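Workshop tips: teaching the gripper by hand
Posted by Marion, 19/08/2024

A few of you at Birton asked me to write down what I've learned from showing jobs to our arm with the hand-held gripper, so here goes. I'm no engineer! I mostly sew and fix things, and I got into this through Agnes Paterson, who had already recorded more demos than anybody ought to before breakfast.

First tip, and I wish I'd started with it: do the job with your bare hands a couple of times before you pick up the gripper. You'll find out which way you like to turn, where your elbow goes, and whether the table is too high. Then do it again with the gripper and don't record. Only then hit the button.

Squeeze all the way shut and open all the way at the start of every session. It takes two seconds and it tells you if a linkage is sticking. Do it over a clear patch of table, and slowly.

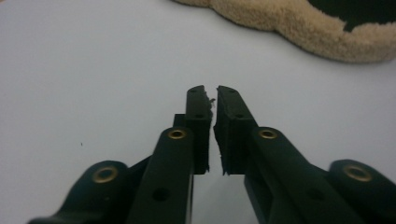
Slow is good in general, but don't crawl. I went so slowly on my first batch that the playback looked like somebody defusing a bomb, and the arm learned to dither right along with me. Move the way you'd move if you were handing a cup of coffee to a friend.

Soft stuff is harder than hard stuff. Fleece, felt, anything fluffy, you want to come in low and take a real bite of it, an inch or so, because a tiny pinch of fuzz just slides out (ask me how I know). With stiff fabric I go for an edge or a corner. Don't always grab the same corner, though. Mix it up from one take to the next, and move the piece to a different part of the table too.

Keep your free hand out of the way. Tuck it in your apron pocket if you have to. I ruined a whole evening of takes by smoothing the fabric with my left hand without noticing.

Pads wear out. Once the gripping faces get ragged, they start catching on fibers and you get a hold you'll never get again with fresh ones. I look mine over before each session, snip any loose threads, and write the date on a strip of masking tape when I change them. If the arm has the same kind of pads, change both sets together.

For numbers, I do 25 takes and then stop and watch some back before doing any more. Agnes got to 400 on one folding job and then found she'd been starting every single one from the same spot. She was not pleased.

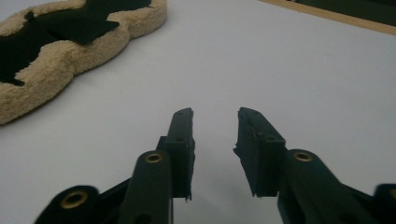

Do I have to throw out a take if I fumble the grab?

Keep it if you recovered and finished the job properly, since the arm can pick up how to try again from a take like that. Toss it if you gave up halfway or dropped the piece off the table. I keep the fumbled ones in their own folder so I can leave them out later if they cause trouble.

Last bits. Wipe the table down between batches, and have the same lamps on that you'll use when the arm does the job. Name your folders something you'll understand in October. Mine were called "new," "new2" and "use this one," and I'm still sorting them out.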